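Kyung-tae Oh quit Ultora in April and moved to Stunitz with 70 records and no plan. Now he runs the Skulness pop quiz, 128 regulars, a waiting list. We talk fast, he has a tram to catch.

"I wrote the first one on the back of a phone bill," he says. Bad questions. Too much jazz. "My friend Gun-woo Kong got every one wrong and asked when the next one was."

So there was a next one. Then Leclerc, the bar, gave him the back room - free, as long as people drank. They did.

Hardest part? Ties. "People get realy angry over half a point."

He rewrites everything the night before. Always has. Old rounds go in a shoebox, never reused.

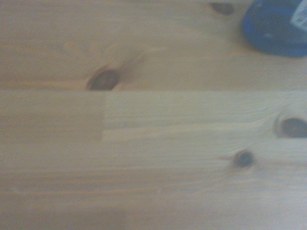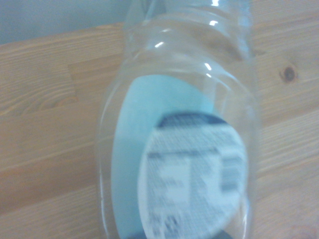

Would he ever put the quiz online? "Not while I can still hear them groan at the answers."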